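Open day at the Brurnen show apartment, October
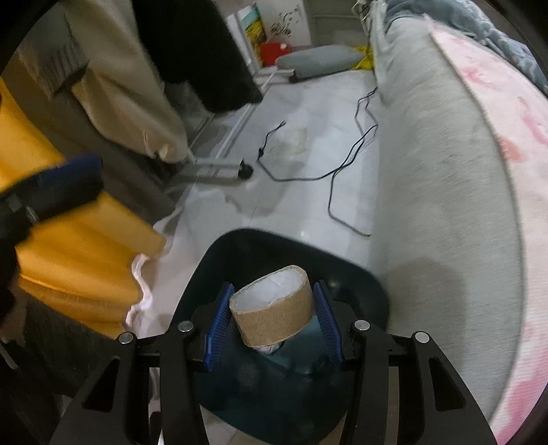

I went in doubting the pitch, and two hours later I still did. Brurnen says its tidying plan works in any small home. Vilgot Björklund, who led our group of 12, kept repeating that a rolling clothes rack can replace a closet. Maybe, if you own very few coats. With a quilted thing and a long black coat on it, the rack already ran the living area.

The bin idea is fine, but a teal plastic bin is a bin, and mine at home does the same job without an 18-page booklet. I asked where cables are supposed to live, given the black one looped over the tiles. Björklund said that was covered in part 3, sold separately.

Coffee was decent. Parking was not.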